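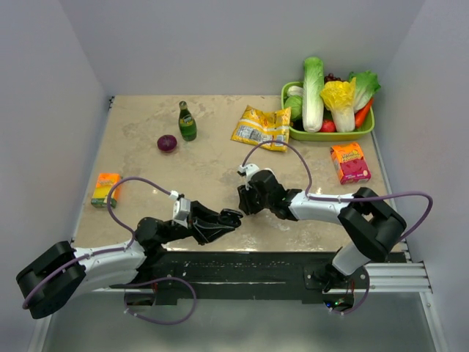
Two arms, one rail

How the bimanual cell at Stonholm is set up and kept in order

23 Jan 2018

Most of the work on the bimanual cell at Stonholm is cable work. The arms are small, the loads are light and the gear trains wear slowly. The cables move on every cycle, and they are the first thing to be looked at in the morning and the last thing to be looked at before the power goes off.

The layout is simple. Both arms stand on one rail at the near edge of the table and reach inward. The rail is the datum for everything else. Base positions are measured along it from the left end, and the wrist cameras are calibrated against it. If a base is unbolted for any reason, both cameras are done again, including the one on the arm that was left alone. Hillby, the firm that built the frame, first supplied a separate plate for each arm. The plates crept apart under load and were replaced with the single rail in March.

Each arm carries its camera on top of the wrist, behind the gripper. The purple cable leaves the back of the camera, rises in a loop and returns along the links to the base. The loop has to be long enough for full wrist roll in both directions and short enough to stay clear of the goods on the table. Stonholm sets it with the arm at full reach and the wrist turned to its stop, then adds a hand's width. Clips go on the straight links only. A clip near a joint will hold for a week or two and then start to cut into the jacket.

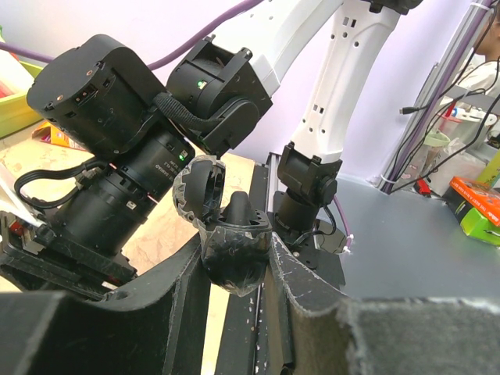

A two-part black sphere between the curved walls of a holder, with the second arm behind.

The fingers are wide and blocky, and faced with felt. Bare fingers were tried first and dropped anything smooth. Rubber gripped well but would not let go of light packaging. Felt does both jobs tolerably and is cheap, and its faults are easy to see: the top edge frays and fibres work loose. The pads are changed on condition, at a mean of 317 hours over the past year. The shortest life was on the left arm, which does more of the holding.

Changing a pad takes a few minutes. The old felt is peeled off from the tip, the finger is scraped and wiped with alcohol, and the new piece is laid from the base upward and pressed for the time stated on the adhesive. The gripper is then closed on a gauge block and its zero reset. Missing out the reset gives a finger that stops short by the thickness of the wear, and the fault shows up later as a weak grip.

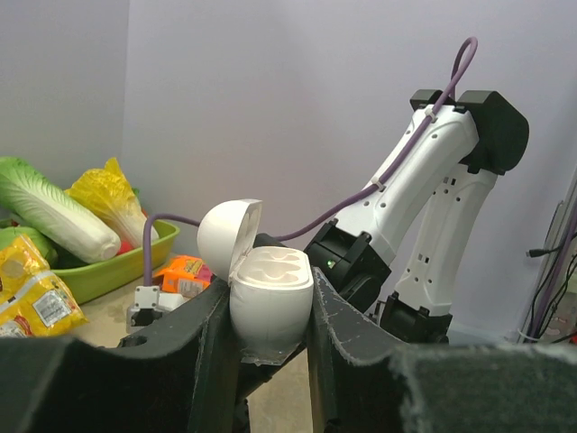
TEST PIECES

Hinged and two-part objects are the hardest on the cell. A case that opens needs one hand to hold the body and another to lift the lid, and an error in either arm goes straight into the hinge. Michiels, who supply the control software, cap the closing force in such tasks and log every time the cap is reached. The log is a better guide to finger alignment than any visual check. A healthy pair of arms reaches the cap rarely; a pair that has drifted reaches it on almost every lift. At the last service the counter stood at 1,317 events, most of them from one fortnight when a finger screw had backed out.

Groceries are the other stock item. They vary in shape and stiffness, and they shed. The table is wiped down at the end of each shift and the rail brushed out, particularly at the bolt heads.

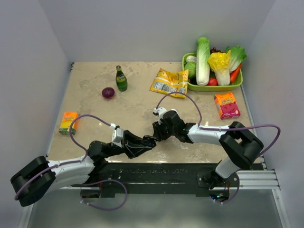
Alignment between the arms is checked by bringing the two grippers together over the middle of the table until the tips meet. Any offset is measured with a feeler gauge and entered as a correction to the right arm. The left is treated as fixed. The check is done cold and repeated after an hour's running, and a difference between the two readings points to a loose base bolt or a tired shoulder joint.

Shoulder joints are exchanged as complete modules every 1,000 hours and sent to Wunereck for inspection. The spare is fitted with the arm supported, the cable unclipped back to the base, and the bolts tightened in a cross pattern in two passes. The indicator lights at the base are checked before any motion command is sent. First movements are made at low speed, one joint at a time, starting from the wrist.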